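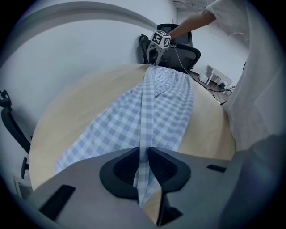
Sheila Horrocks says no machine will fold a fitted sheet before she's dead, and she plans on living a good long while. She said it over the phone at 4 this afternoon while I was supposed to be getting the laundry off the bed, and I've been arguing with her in my head ever since.

I think she's wrong, but maybe only by a few years! Cloth is the hard part, everybody agrees on that. A plate is a plate wherever you set it down. A gingham tablecloth is a different shape every time you touch it, and you can have hold of both ends and still get a big ridge running down the middle. I do that myself and I have had a lifetime of practice (Mother's tablecloths, the ones with the starch).

Yvonne sent me an article about a machine called the Skumora that folds towels. Just towels. It took 20 minutes on a stack I could do during the weather report, and it wanted them fed in one at a time, so somebody has to stand there anyway. The price was 2000 dollars, plus a stand. I read that part twice. Then again, my first microwave was the size of a hope chest and we thought it was wonderful.

What I'd really pay for is something that clears the table. Pick up the crumbs in the cloth, carry the whole business to the back door, shake it, bring it back and lay it straight. I tried writing out the steps for Yvonne and got as far as "pinch the edge" before I realized I don't know how I pinch the edge. How hard? Which finger first? I stood in the kitchen pinching a dishtowel over and over like a crazy woman — supper was late.

Over at Haslam they have a machine that wraps the pallets now, and Yvonne says it's fine until a box is dented, and then it stops and beeps until a person comes. So, not yet. Sheila can have this year.

Still have the pillowcases to do. Call Yvonne back about the stand, is it extra or not.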